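Prestirard Home Forum > Cleaning and Laundry > Scrub brushes: wash them or toss them?

Started by hhuttunen, 7 July 2023

hhuttunen
I moved into a rental in Tritley in January and the kitchen came with a deep utility sink that had years of grime on it. I got most of it off with dish soap and a stiff nylon brush. Now the brush is the dirty thing. The bristles are matted and it smells like a wet basement no matter how much I rinse it.

I have been running it through the dishwasher once a week. My sister says that is disgusting with plates in the same load and that I should throw brushes out every month. A decent brush costs 8 dollars where I live and I don't want to buy twelve of them a year. What do people here do?

Heikki

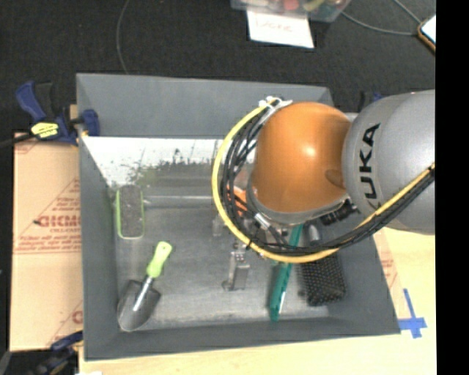
Reading time: 4 min

To add some detail, the sink is stainless, the brush has a plastic back, and I keep it in the cabinet underneath with the door closed. I use it for the sink, the stove top and sometimes the floor by the back door.

olga_sepulveda
The closed cabinet is your problem. A brush that stays damp in the dark is going to smell. Hang it bristles down somewhere with air. I put a hook on the inside of the window frame and the smell stopped within a week.

Also use a different brush for the floor. I would not use one on a stove after it had been on a floor, clean or otherwise.

ritva_r
Agree on the hook. Disagree on the dishwasher being disgusting. I have done it for years, top rack, hot cycle, no heated dry. Shake the food bits out first or they end up in the filter. Plastic backs are fine. Wood backs split.

kiiskinen_e
I don't think a dishwasher does much for the base of the bristles, where the gunk sits. You get a brush that looks clean on the tips. Soak it instead. Hot water, a good squirt of dish soap, half an hour, then drag an old comb through it. You will be surprised what comes out.

I also don't see why anyone needs a nylon brush on stainless. A cloth and baking soda does the same job and the cloth goes in the wash with the towels.

ritva_r
A cloth does not get into the corners of a utility sink. It doesn't get around the drain either.

kiiskinen_e
Old toothbrush for the drain.

ritva_r
So that's a brush.

hhuttunen
Thanks. I pulled the comb trick last night and the water was brown. The smell is down by half. I'm going to get a second brush for the floor and mark the handle with tape.

Has anyone used bleach on them? There's a bottle of Nollero under the sink from the last tenant. The label is mostly gone.

clamont
Please don't use a bottle with no label, Heikki. You don't know what's in it or how old it is. Call your town about where to drop it off and don't pour it down the drain.

If you want to use bleach, buy a fresh plain one, follow the directions on the back, open a window, and rinse the brush well afterward. Never mix it with vinegar or with anything that has ammonia in it. I bring that up because half the cleaning advice online starts with vinegar.

I clean vacation rentals, so I go through a lot of brushes. Mine last three months in heavy use. I write the date on the back with a marker. When the bristles lean over and stay leaned over, it goes in the garage bucket for car wheels and boots, and when it's no good for that it goes in the trash.

Catriona

olga_sepulveda
Three months seems short to me for a regular house. I have one that is well over a year old.

clamont
Sure, for one kitchen. I'm doing four places.

kiiskinen_e
What brand are you buying? The cheap ones from the discount store shed bristles in my sink by the second week.

clamont
Nieminen, the one with the short handle. They are stiffer than they look and the head doesn't have a seam on the back where the water gets in. I would skip the long handle version. The neck flexes too much when you lean on it.

ritva_r
The long handle is the only one I can use. I have bad wrists and I'd rather have some flex. It's a matter of what you are scrubbing.

clamont
Fair enough. For tubs I can see it.

olga_sepulveda
There's an older thread on this with more on wood and natural fiber brushes, number 1479 in this section. Most of it is an argument over whether to oil the handles, but the first page is useful. The short version is don't soak them, and dry them on their side so water doesn't run into the wood.

hhuttunen
Read it, thank you. I'm staying with plastic.

Where I've ended up: soak and comb every other week, dishwasher in between, hook by the window, separate brush for the floor. I called about the Nollero and the drop-off site takes it on the first of the month.

My sister still won't eat off the plates.

kiiskinen_e
I'd drop the dishwasher part. You don't need both.

ritva_r
He can do both. It's going to be running anyway.

olga_sepulveda
One more thing on the hook. If it's the stick-on kind, wipe the spot with rubbing alcohol first and leave it overnight before you hang anything. Mine came down twice before I read the package.

hhuttunen
It's a stick-on. It has come down once already. Will redo it.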